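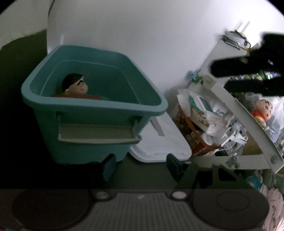 Hoy toca el rincón de la estantería blanca. Lo llevo dejando desde abril y ya no cabe nada más. Abro hilo por si a alguien le sirve.

Regla de la casa: primero se vacía una balda, se decide, y luego se pasa a la siguiente. La otra vez lo saqué todo de golpe y acabé cenando de pie.

Empiezo por la cesta naranja, que es donde cae lo que no tiene sitio. Bolsas blancas de plástico, un paquete con etiqueta verde, un lío de cables blancos y aparatitos que ya se salían por delante.

Los cables: los voy probando de uno en uno con el cargador. El que funciona se enrolla y se queda. El que no, a la bolsa del punto limpio. Tengo 15 minutos para esto, puestos en el móvil, porque si no me quedo ahí toda la tarde.

Las bolsas de plástico van dobladas en triángulo, como las doblaba mi madre. Ocupan la cuarta parte. Me quedo con 6 y las demás se las bajo a Efraín Tello, que las usa en la frutería.

Las figuras son otro tema. Shin-chan se queda en la estantería, eso no se discute. Solo hay que quitarle de delante la bolsa transparente, que así no se le ve.

La figura de las gafas negras y la ropa roja va a un cajón con ruedas, el verde azulado. No la tiro. La quiero guardada sin nada encima, y el cajón tiene fondo de sobra.

Me preguntan por el cajón. Es de plástico, con hueco delante para la etiqueta y tapa blanca. Lo compré en Minberg, en la sección de ordenación, hace ya tiempo. No sé si lo siguen teniendo en ese color.

En el hueco de la etiqueta pongo cinta de pintor y escribo encima con rotulador. Las pegatinas buenas luego no hay quien las despegue y yo cambio de idea cada dos meses.

Las gafas que hay arriba de la estantería no son para guardar – son las de leer. Necesitan un sitio fijo y de momento es ese. La flor azul del lateral también se queda.

Paso al otro lado, el de la cortina beige. La mesa blanca la dejo para otro día. Lo que quiero resolver es dónde apilar las cajas sin que se venga todo abajo.

Lo grande y plano, debajo. Lo pequeño, encima y pegado a la pared. Parece obvio, pero yo lo he tenido al revés mucho tiempo.
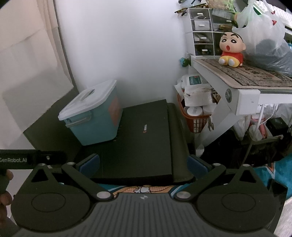 El cajón con la tapa puesta, encima de la caja negra. Pared y cortina al fondo.

Lo de la tapa con asa es lo mejor que tienen estos cajones. Eso sí, antes de levantar uno cargado compruebo que los lados estén bien cerrados. Elvira Giraldo me avisó y no le hice caso hasta que se me abrió uno en la escalera.

La caja negra y plana la guardo por si hay que mudarse. Le doy un año. Si para entonces no la he usado, al cartón.

Para el polvo de las baldas, paño de microfibra apenas húmedo y ya está. En el lateral, cuidado con la flor.

Próximo día: la mesa. Si alguien tiene un sistema para los cables que no sea meterlos en una cesta, que lo deje por aquí.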